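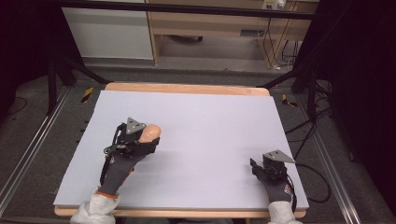

Todor Ivanov replied that the access conditions were missing before the transcripts reached the coding software, so reinstalling Trorner on the project machines would change nothing. He asked for the export log, the deposit manifest and one affected record.

Ticket opened: Apr 9, 2025
Queue: Research data, social sciences
Project: Gekow treaty testimony study
Priority: High (possible exposure of restricted interviews)
Status: Closed, fix applied, one follow-up task open

Original report
Interview transcripts from the Papadopoulos collection were exported from the Jikine repository and imported into Trorner for thematic coding. The collection holds 840 transcripts of interviews with negotiators, elders and former agency staff on land and treaty talks. Each transcript carries an access condition set by the speaker or the speaker's community: open, project team only, or community review before quotation. After import, every transcript shows as open. The coding team can see and quote all of them. Student coders have accounts on the same workspace.

Expected: access condition carried over from the repository record.
Actual: field present, value "open" on every record.

Containment
Student accounts suspended on the workspace. Report builder turned off. Workspace activity log saved to the project drive. Log shows no quotation exports between the import and the suspension. Two draft memos quoted restricted passages; both were moved to the locked folder by their authors.

Check 1: source records
Opened the same record in Jikine and in Trorner. Jikine shows "community review before quotation" with a contact body and a review note. Trorner shows "open" and an empty note. Source is correct.

Check 2: export file
The export comes out as a metadata table plus a folder of text files. The table was supplied by the project. The access column is filled in for the first 500 rows and blank after that. This did not match the symptom, where all records were affected, so there are 2 separate faults.

Check 3: import mapping
The Trorner import template maps a column named "access". The Jikine export names it "access_condition". With no match, Trorner applies the workspace default. The workspace default was "open". This accounts for every record.

Check 4: blank rows in the export
The preview export in Jikine fills extended fields for the first 500 rows only. The full export has a limit of 1000 rows and fills all of them. The project had used the preview export. The button label is the same on both screens.

Comment, project side
The workspace was copied from an older media study that used published newspaper articles. Default was left as it was. We would like to keep the same workspace if possible, as the codebook and the coder agreement scores from last July are stored in it.

Comment, support
Keeping the workspace is fine. Codes are attached to the transcript ID and survive a metadata update. Do not delete and reimport the transcripts, or the coded passages will be orphaned.

Fix applied
1. Workspace default changed from "open" to "project team only".
2. Full export run in Jikine. Access column checked for blanks: none.
3. Import template edited to map "access_condition" and "review_note". Saved under a new name.
4. Metadata update run in Trorner with "match on transcript ID" on and "create new records" off.
5. Access values compared between the two systems by script. No mismatches.
6. Test account with student permissions opened: restricted transcripts do not appear in search, in the coder queue or in the word frequency tool.

The first run of step 4 failed with "duplicate key". Cause: a joint interview was deposited as two transcripts under one ID with suffixes a and b, and the old template trimmed the suffix. Trimming turned off, run repeated, completed without errors.

Comment, project side
Confirmed on our end. Codebook and agreement scores are intact. Student accounts can be restored. Please leave the report builder off until the community contacts have been told about the two memos. The principal investigator will write to them and attach the activity log.

Comment, support
Student accounts restored. Report builder left off. Request to rename the preview export button sent to the Jikine maintainers. No date given for a change.

Follow-up task
Owner: Todor Ivanov
Add a pre-import check that stops the job if the access column is missing, unmapped or has blank cells. To be tested on a copy of the Gekow workspace before it goes into the shared template folder.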